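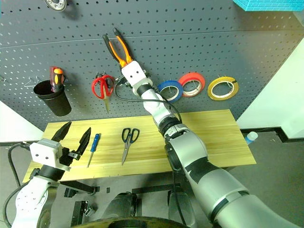 3.2 Tool return at the Juvdale workshop

The second site was the finishing and repair workshop operated by Jerance at Juvdale. The workshop employs 25 people across early and late shifts and draws on a common stock of hand tools: scissors, screwdrivers, pliers and tape. Before the change studied here, each worker was expected to hang up tools at the end of a task. In practice most tools stayed on the benches until the last part of the shift, when whoever was least busy collected them. The job appeared in no job description and was not recorded as working time in Minex, the scheduling software used at the site.

In December the collection and hanging of tools was assigned to a two-armed robot, which the workshop staff call Marty. We adopt the name because it is the one used in the interviews. Marty works at a bench with a pegboard behind it. Tools are laid on the bench surface by the staff, and the robot picks them up and returns them to hooks, pegs or a cup according to type. It does not travel between benches. The task that was automated is therefore smaller than the task that people previously carried out, and this difference accounts for much of what follows.

Three activities remained with the staff: bringing tools to the bench, laying them down in a form the robot can handle, and dealing with tools it leaves behind. Only the first existed in the same form under the old arrangement. The second is new. The written instruction at the bench asks for scissors to be laid flat with the blades closed, and for tools to be kept clear of each other. During the first weeks workers often dropped several tools in a pile, as they had done with the collection box that the bench replaced. The robot skipped most of these piles, and the tools were found there by the next shift.

Observation of the bench covered both shifts and was supplemented by interviews and by the event log. We coded 100 return events from the log, sampled evenly between early and late shifts. An event begins when the arm starts its approach to a tool and ends when the tool is released on the board or the attempt is abandoned. Abandoned attempts were concentrated in scissors and in tape rolls. Screwdrivers were rarely abandoned but were more often placed in the wrong position, a type of error that the log does not register and that we could identify only by checking the board.

Scissors deserve separate treatment because they were the tool most often mentioned in interviews. A finishing worker may use several pairs in a shift, and pairs are kept apart by use, since a blade that has cut adhesive tape is unsuitable for fabric. The workers tell the pairs apart by handle color and by wear at the edge. The robot uses type and handle color only. A fabric pair that had been moved to tape work was consequently hung with the fabric pairs until the staff changed its handle marking. Under the old arrangement the same knowledge was passed on verbally and did not need to be visible on the tool.

The position of the tool on the bench also matters. At the height of the pivot there is little material on either side of the fingers, and a pair lying at an angle to the gripper requires the wrist to turn before closing. Experienced staff soon began to lay scissors with the handles pointing away from the robot, although the instruction says nothing about direction. Figure 3 was taken from the wrist camera with a pair in this orientation.

Figure 3. Scissors on the bench with the gripper fingers on either side of the blades, wrist camera view. 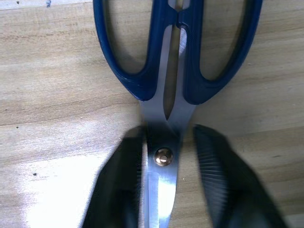 Bernadette Arnaud objected to the word "automated" when a draft of this section was read back to the staff. She said that she used to put scissors away without thinking and now has to think about how she puts them down, and that the time goes somewhere else in the day but does not come back to her. She added that she would still not want the old box returned, as she had been the one emptying it on most late shifts.

Both parts of this objection are supported by the observations. The end-of-shift collection disappeared almost entirely, and with it an unequal distribution of work that several respondents had resented. In its place are short interruptions spread over the shift and over more people. Minex recorded neither the earlier work nor the later. A comparison based on scheduled hours alone would show no change in labor on either side.

Responsibility for abandoned tools was settled only gradually. The log sends a message to the shift lead after an attempt has been abandoned, but the shift lead is usually away from the bench, and in the first weeks the message was passed to whoever stood nearest. Lucienne Gilbert, on the late shift, took over the clearing of the bench by informal agreement. The agreement was later entered in the rota as a fixed duty with allotted time. It is the only part of tool return at Juvdale that has ever been entered there, and it came into existence with the robot.

Two limits should be noted. The log covers only tools that reached the bench, so tools kept in aprons or drawers are absent from the counts. Some workers reported keeping a personal pair of scissors back to avoid waiting for it to be returned, and we could not establish how common this was. In addition, the handle markings were revised during the observation period, and events before and after the revision are pooled in Table 2.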